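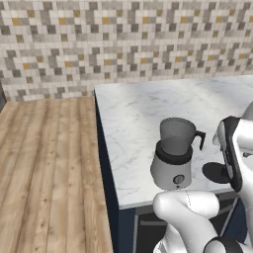

So I finally did the thing I've been promising myself since March, which was to sit down and run both of my gripper models through the same set of kitchen jobs and keep score properly. Up to now I'd been swapping them whenever I got annoyed, and you can guess how much I learned from that (nothing!).

All of it is in simulation, for anyone new around here. I don't own an arm, and my apartment has barely enough counter for a toaster. What I have is a secondhand desktop, a lot of evenings, and a simulator called Omeline that I've grown very fond of even when it eats my settings file.

The two grippers are the Prutitz and the Ambrose. The Prutitz is a plain parallel one, two fingers that slide together. The Ambrose has fingers that curl a bit as they close, so it wraps around stuff. On paper I figured the Ambrose would walk all over the other one, because kitchens are full of round things and wrapping sounds like what you want with round things.

The test I ended up caring about most was the milk frother. Gray pitcher sitting in a white base, a black collar where the two meet, skinny black handle looping off the right side, little knob on the front. I picked it out of the object library pretty much at random and it turned into the most useful object I've got. You can go for the pitcher, or the base, or the handle, and every one of those goes wrong in its own special way. The pitcher has a flared rim, so if you come in from the top with your fingers too close together you just bonk it. The handle is thin enough that being off by a hair means you grab air. And the base sits right on the marble, so going low means bringing the hand down next to the countertop and hoping your wrist doesn't get there first.

I ran 80 tries with each gripper, with the frother moved a little every time. The Ambrose missed the handle a lot more than I expected! The curling changes where the fingertips end up, and my planner was still aiming for where they'd be if they went straight. That's on me and not on the gripper, but it took me two whole evenings to work out, and I'd already written a very grumpy paragraph here about the Ambrose that I've now deleted. Sorry, Ambrose.

Once I fixed the aiming it did great on the pitcher. The Prutitz was still better on the handle, and it was quicker to set up too. I had 6 settings to fiddle with on that one and I've lost track of how many on the other.

Something else I want to write down before I forget. The approach matters way more than I gave it credit for. I've been bringing the arm in from the right with the forearm low across the front of the counter, mostly because that was the pose I saved first and never changed. It's fine for getting at the base from the side. For the camera it's a pain, though, since the big white links cover up a good chunk of the cabinets and they start creeping over the bottom of the frother as well. My little vision script then thinks the frother is shorter than it is and tells the gripper to aim too high. I moved the elbow up on one batch and the heights got better right away, but then I had to redo the side grasps. Of course I did.

The controller side was less dramatic. I switched from the stock one to Illano (it's a plug-in, free, the install notes are terrible) and the motion near contact got smoother. I did have one run where the arm folded itself up and started spinning slowly, and I let it go on for a while because it was kind of soothing.

I saved 727 clips from all this, which is far too many, and I've watched 48 of them so far with a notebook next to me. Most of my notes say "handle again." If I'm still using the Ambrose by the time I get through the pile, I'll put the settings up here as a plain text file so you can copy them.

Next up is turning the knob. I haven't picked which gripper gets to go first, but I'm leaning Prutitz, mainly because it's the one that's loaded right now.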